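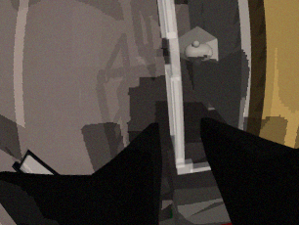
41 shares 6 comments

Marcelle Deschamps had her sleeves pushed up and a hex key between her teeth when I got to the Oletia shop in Lutelthorpe, so the first few minutes of our interview were mostly nodding. She looks after one robot. Just the one! It's an arm with a two-finger gripper that the crew calls Pedar, and it moves parts between a tray and a press all day long.

"People think I'm a programmer," she told me once the hex key was out. "I'm more like the person who cleans the fish tank."

Her day starts at 6 a.m. with a rag and a flashlight. She wipes down both fingers, wiggles each one by hand with the power locked out, and feels for play at the base. If one finger has more slop than the other, the part gets picked up crooked, and by the time it reaches the press it's a mess (she showed me a bin of the messes, and she seemed a little proud of it).

I asked how often she really has to take the thing apart. "Every 900 hours on the gripper, whether it's complaining or not. Fingers off, clean the slides, a tiny bit of grease, fingers back on. Everybody uses too much grease. I used too much grease for a year."

The bolts get tightened in two passes, and then comes the part she likes, which is teaching the pick point again. There's a simulated version of the cell on the computer, with a view from down at the gripper, looking out past the two black fingers, and she runs the new position there before the real arm gets to try it.

"The sim is ugly and I love it," she said. "Everything's gray and chunky. But I can drive the fingers straight into something and all I've lost is a sip of coffee."

And has she done that on the real one? Oh, yes. Last April, she says, she typed an offset into the wrong line and Pedar came down 10 millimeters too low. It bent a finger and cracked a sensor bracket. The replacement parts came to $415, and she still has the bent finger in her desk drawer – I got to hold it, and it's heavier than I expected.

Albane Poulain, who runs the press on the other side of the guard, wandered over while we were talking about that. "She apologized to it," Albane said. "Out loud."

"I did," said Marcelle.

These days she saves a copy of the old position before she touches anything, and runs the first 9 picks at slow speed with her hand on the stop button. She learned that from a service tech at Watkins, where she worked before, and she's strict about it even when the press is waiting and Albane is making faces through the fence.

Before I left I asked what was next on her list. A new cable sleeve at the wrist, she said, where the old one has started to rub. Then the hex key went back between her teeth and I let myself out.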